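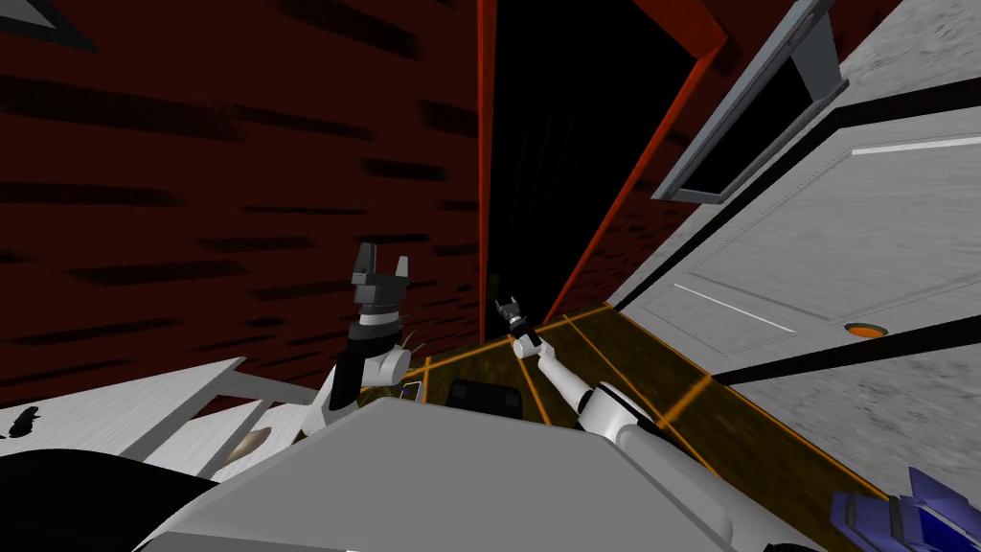
*The two-armed robot at a doorway in the simulator, as seen in one of the test rooms.*

The first thing you learn when you spend a Saturday with a simulated robot is that the floor is never really down. I kept tilting my head at the monitor like a confused dog. The brick wall leaned, the big gray door leaned, and the orange grid lines on the floor ran off toward a black doorway as if the whole building were sliding into the sea!

I'd come to the Flumitz lab in Closthorpe to find out about a training method they call Welano, and I'd been promised robots. What I got was a swivel chair, a mug of very strong tea and a screen full of red brick. I wasn't disappointed for long.

The idea behind Welano is pretty simple to say out loud. A robot with two arms has to learn how to use them together near things like doors and walls, and most labs teach it by showing it lots of good examples from nice, level, sensible viewpoints. The Flumitz crew wondered what would happen if they messed with the viewpoint on purpose. So they tip it. They swing it low behind the robot's own body, until that big slab of gray is hogging the view and the poor thing has to work out where its right gripper is from a sliver of white forearm against a dark opening.

(I tried doing it myself with a keyboard and lost track of which arm was which inside a minute. The left gripper was pointing straight up for reasons I can't explain.)

Each training run gets its own tilt, and the tilt stays put for the whole run. That detail took the team most of a winter to settle on. Early versions let the view wobble as the robot moved, and the robot responded by hardly moving, a strategy I recognize from my own experience on boats. Once the tilt held still, it started reaching again.

They built 369 rooms for the main study. Some have doors with windows in them, some have clutter on the floor, and all of them look a bit like a video game from my college days. Flat textures, hard edges, bricks that are basically dashes. I asked whether prettier rooms would help, and got a long answer about the Głowacki test, the lab's in-house obstacle course, which has 60 tasks and a reputation for humiliating people's favorite ideas. They'd tried fancier lighting and richer surfaces on it. The scores barely budged, and every run took longer, so back came the dashes.

The tilt did budge the scores. Robots trained on level views finished fewer than half of the 60 tasks when the viewpoint was changed on them. The Welano ones finished 2 out of every 3, and they got there after 400 hours of simulated practice — a long weekend for the lab's computers. What they still can't do well is recover from a bump. Knock the body sideways in the middle of a reach and the arms will carry on politely toward a spot where the target used to be.

I watched that happen over and over, and I'm afraid I laughed every time. The team didn't mind. They've got a fix half written, something to do with making the robot check its own elbows before each move, and they plan to run it through the full set of rooms in September. I've asked if I can come back for it. I'm bringing a cushion for my neck.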